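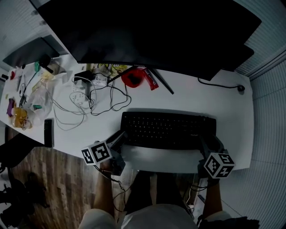 ok fiber thread, bc I keep getting the same question in my replies

1/ most adults I talk to have no clue how much fiber they eat. I didnt either. wrote it all down for two weeks in February. average came out at 16 grams a day. not great

2/ and I thought I ate well! salad at lunch, fruit, the usual. lettuce has almost nothing in it fyi. big sad bowl of water

3/ the usual advice is 14 grams per 1,000 calories. so for me, a bit under 30. I was at half, give or take

4/ things that moved the number: beans. lentils. pears with the skin on. oats. beans again

5/ things that didn't: "multigrain" bread. check the label, mine had one gram a slice. one!!

6/ Pin-yu Tam asked about fiber bars. tried the Kuvby ones. fine, taste like a sweet doormat. wouldnt live on them

7/ go slow. I went from 16 to 24 in a week and my stomach let me know. add one thing, wait a few days, add the next. drink more water then you think

8/ my lazy lunch: can of white beans, half a jar of roasted peppers, lemon, lots of black pepper. Ching-wen Hsiao puts tuna in hers, also good

9/ no I don't count every day now. did it long enough to learn what a cup of lentils does and quit

10/ if you have gut problems or take meds ask your doctor first, some fiber powders mess with absorbtion

11/ someone wants the split pea soup recipe, will post tonight after 8. it makes a LOT, clear some freezer space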